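Stusbridge Work Table, white top

In stock. Ships flat. Two sizes, same top.

Bench height or sitting height, you pick at checkout. We get asked for a plain white work table more than anything else in the range, so this is it. No drawers, no cable tray, no cup holder. A top and four legs.

Sizes
Small: 194 cm long
Large: 260 cm long
Both the same depth. Corners lightly rounded on the large, square on the small (different mould, don't ask).

Price
Small $227
Large, please email, freight changes the number too much to list it here.

What people use it for: sorting, packing orders, cutting out patterns, homework, model kits, laying out parts before you put something together. White is good for small dark bits, screws and washers and so on, you can find them again. Also good for photographing stock if you sell online. Less good if you work with ink or beetroot.

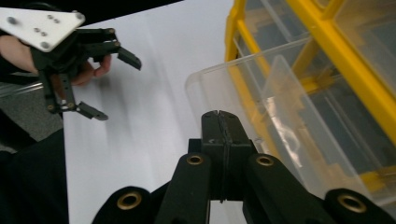
Photo: Gindov

Fine on carpet or hard floor. On carpet give it a day to settle then check the level again, the feet sink a bit and not always evenly. Feet screw in and out by hand. If one corner rocks, its nearly always a foot and not the top.

Assembly
One person can do the small one. Get a second person for the large, it's awkward more than heavy. Lay the top face down on a blanket, not straight on the floor, legs on, bolts finger tight, flip it, then tighten everything. If you tighten before you flip the legs can end up slightly off and you'll be doing it twice. Hex key in the box. Spare bolts in the little bag taped under the top, please look there before you email us about missing bolts.

Cleaning
Damp cloth, bit of dish soap. No scourers, no bleach. Pencil comes off with an ordinary eraser. Permanent marker, try metho on a corner first. Coffee wipes off if you get to it same day, after that it leaves a faint ring which fades but slowly.

Colour
White only for now. Grey top was dropped in January, we have a few left with marked edges, ask if you want one. Legs come in black or white.

Warranty
7 years on the legs and fittings. Top is covered for lifting edges and warping, not for scratches, knife cuts or hot pans. Keep your reciept.

Delivery
Metro usually next run. Regional goes by carrier, they will ring first so put a mobile number on the order and not a landline. Pickup from the Stusbridge warehouse is free, back roller door, before 3 pm. Large size wont fit in a hatchback. People try.

Returns fine if its still in the carton. Once built we can't take it back unless theres a fault.

Related items
Pito stool, adjustable
Pito shelf unit, three tier
Ó Riain clamp lamp
Ó Riain cutting mat, large
Replacement feet, set of four
Leg set only, black or white

We use cookies to remember your cart and see which pages get read. Accept / Settings

Contact | Delivery | Warranty claims | © Stusbridge | Back to top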